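Table tops outlast most of what is put on them, says Wolfram Kohlhase, but their edges do not. He has run the refurbishing shop at Skedton for 14 years, and most of the work that comes through the door is café and canteen furniture with a stone-patterned top and a coloured edge band.

"People ring up and say the surface has gone," he said. "I go and look, and the surface is fine. The band has lifted at a corner, water has got in behind it, and the board has swollen. By then you are replacing the top."

His usual check takes a few minutes. He runs a thumbnail along the underside of the band, then presses each corner. If the corner moves, the band comes off along that whole side. He does not glue short sections. A patch leaves two joints where there was one, and both will open.

Kohlhase buys his edging from Plultach in 50-metre rolls and keeps red, black and a dull beige in stock. Red is the one customers ask for with the paler tops. It also shows wear sooner than the others, a point he raises before taking the order.

Placing tables side by side brings its own trouble. Two tops of the same pattern seldom meet exactly, and pushing them hard together is the quickest way to damage both bands.

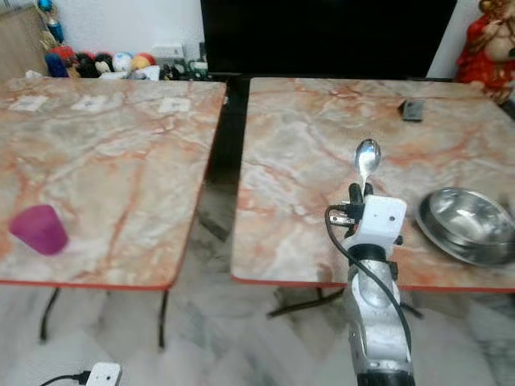

"Leave a gap," Kohlhase said. "A narrow one is enough, so long as you can get a cloth down it. If they touch, every knock on one table goes into the edge of the other."

The legs need to be set first. Thin metal legs that run out at an angle will rock on an uneven floor, and a rocking table works its way across the room during the day. He levels each table on its own, moves the second one up, and then checks the height across the gap with a straight edge. A difference of a millimetre he lets pass. Anything more will catch a bowl or a tray when it is slid across.

On cleaning he is brief. Warm water, a little washing-up liquid, a dry cloth afterwards. Scouring powder dulls the pattern, and the dull patch cannot be polished out. Labels stuck to the top should be warmed and peeled slowly, never scraped.

Ghislain Pelletier, who keeps the accounts at Skedton, puts the cost of a new band on all four sides at well under that of a new top. The shop re-edged 900 tables in the year to April. Pelletier would like to see fewer one-off jobs and more full sets. Kohlhase takes both.

He is now trying a thicker band from Romon on a small batch of square tops. The corners are harder to bend and need more heat. He expects to know by next April if they hold.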